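Sorting Children's Toys in the Living Room

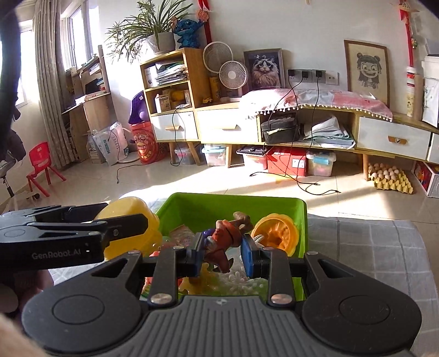
Toys in a green bin, with the shelving unit and TV cabinet behind.

Putmont Family Resource Center
Updated May 27, 2020

Families are advised to sort one bin at a time and to finish it before opening the next.

1. Spread a blanket under the bin. Small parts are easily lost on a tile floor.
2. Take out the figures first, then wheels and other loose pieces. Set incomplete toys aside until every bin has been checked.
3. Foam beads should be removed last. Pour them into a bag that closes, and keep them away from children under three.
4. Wipe the bin with a damp cloth and let it dry fully.
5. Return the toys and place the bin on a low shelf or in an open cabinet compartment. Heavy bins must not be stored on top of furniture.

Toys in good condition may be brought to the Krawczyk Street desk, Room 205. Donations of plush toys resume in October.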